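Fladonach Robotics Help > Manipulation > Learning from demonstration

Success rate drops when parts overlap in the tray. More demos or different demos?

Asked in August, 3 answers

I have a two-arm setup picking stamped sheet-metal parts from a shallow tray and placing them on a mat. Policy is behavior cloning from teleop, head camera plus joint states, trained on 700 demonstrations. When the parts are lying apart it does well. When one part is lying on another, it closes on the edge of the bottom one and drags both, or it hovers between them until the timeout.

I read the Beddoe write-up where they got past this by changing how the demos were collected and kept the total the same. I can't tell from the text what they changed. Has anyone tried to reproduce it? I would like to avoid another month of collection if the mix is the problem.

Answer 1 (accepted)

We reproduced it at Cleltaswood, on brackets, with the same kind of policy. The change in Beddoe is the start states. If your operators lay the tray out by hand, they will space the parts without meaning to, and the overlap cases end up as a tiny share of the data. Pour the parts in and leave them.

The second change is the order of picks. Our operators were free to take any part first, so for the same tray you had one person starting at the left and another at the right. The policy averages that and you get the hovering. We set a rule: top part of any overlap first, then nearest to the robot. We threw out the demos that broke it.

After those two changes the hovering was mostly gone at the same data size. Dragging took longer to fix. For that we added short recovery clips that start with the gripper already in a bad position – the operator backs off and tries again.

Answer 2

just get more data. also check your camera exposure, shiny metal is bad

Answer 3

Agree with the first answer on start states, with one caution about the evaluation. On the Mordale cell we were scoring whole trays, and one bad overlap failed the tray, so the number looked worse than the policy was. Score each pick and tag it as clear or overlapped before the run starts. The tag has to come from the layout at the start, because a part can get pushed onto another one halfway through. In the tray below, the diagonal bracket at the upper left and the one it partly covers both get the overlapped tag, and the rest are scored by themselves. I would also keep the tilted ones as their own group if you have enough of them – ours failed for a different reason, to do with approach angle, and mixing them in hid the gain from the new demos.

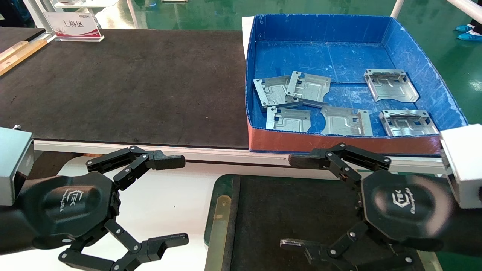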